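Removing haze from honed marble next to rough stone wall

Asked by Virkdale_flat in Walls and Finishes

I have a room with light gray veined marble on one wall and dark rough stone on the wall that meets it. The marble has developed a dull haze from the floor up to the height of the counter. It does not wipe off with water or with dish soap.

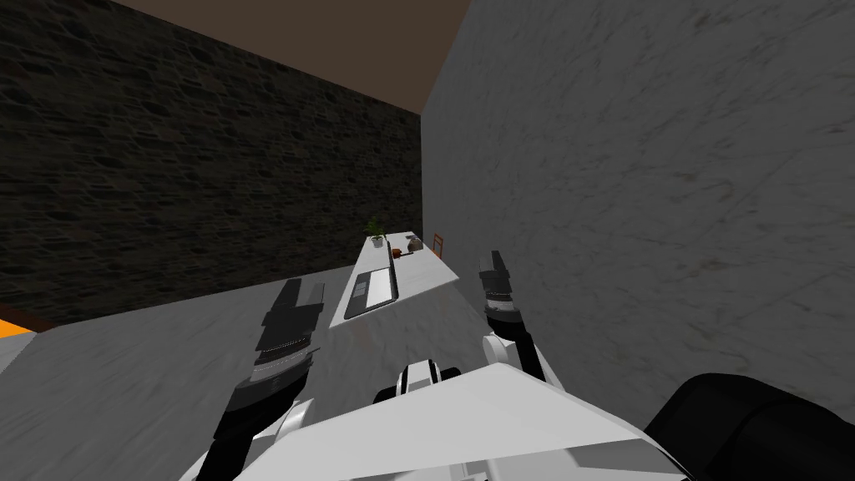
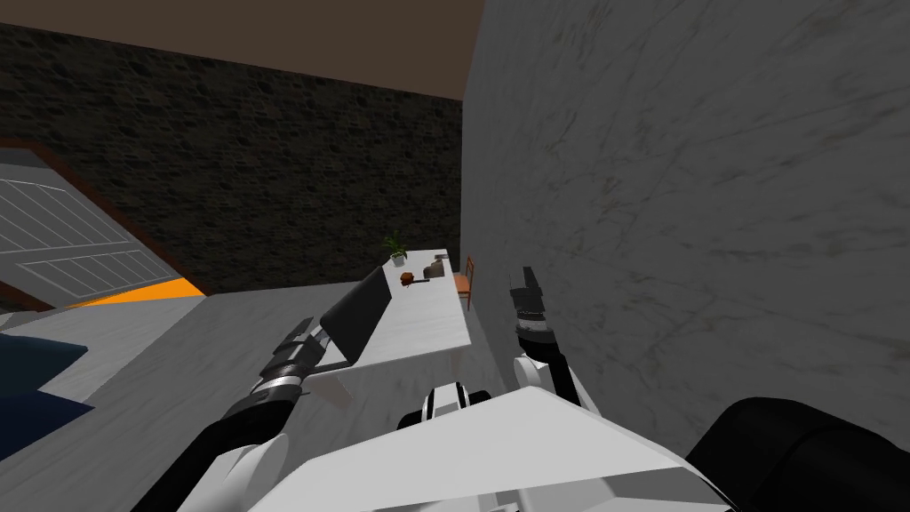
The marble was sealed in June by the previous owner. I have the receipt but it only lists the labor, not the product. The haze feels very slightly tacky in the mornings and less so later in the day. I have a bottle of Garkeck stone cleaner, which the label says is pH 9, and a random orbital sander I would prefer not to use. Two questions:

Is this leftover sealer or etching?
If I strip it, how do I keep runoff out of the joints of the dark stone at the corner?

3 answers

Answer by Oranuch Suwannarat (accepted)

Tacky means residue. Etching is damage to the calcite itself and has no feel other than a slight roughness. Somebody applied a penetrating sealer and did not buff off the excess within the dwell time.

Test first. Put a few drops of mineral spirits on a white cotton rag and hold it against a low spot for one minute, then rub. If the rag drags and the patch comes up clear, it is solvent-based sealer. If nothing happens, repeat with a water-based stripper such as Lania, in a different spot.

To remove it, work in sections no wider than your arm can reach without moving your feet. Apply stripper, wait 9 minutes, agitate with a white nylon pad, wipe, rinse with clean water, dry. Start at the bottom and go up. Runs over dry, untreated stone leave streaks that are harder to remove than the haze. Open a window and read the label on whatever solvent you use.

For the corner, run painter's tape down the rough stone, then plastic sheet over the tape. Tape alone will not seat on an irregular face - press a bead of removable caulk into the low points first.

Leave the wall alone for 3 days before resealing.

Answer by hk_tiler

Your pH 9 cleaner is fine for marble but it won't touch cured sealer. Don't use vinegar, whatever the other forums say.

If it does end up being etching, hand polish with a 300 grit pad to even it out and then go finer. Stop at 3,000 if you want a shine, much earlier for honed. Leave the sander in the garage.

Answer by mossop

Had the same thing in a hallway. I used Nuchit wipes and it went away after a while. Might have been soap in my case, not sure.

Comment from Virkdale_flat: Mineral spirits lifted it on the first test patch. Will do the rest in sections. Does the caulk need to cure before the plastic goes on?

Comment from Oranuch Suwannarat: Skinned over is enough.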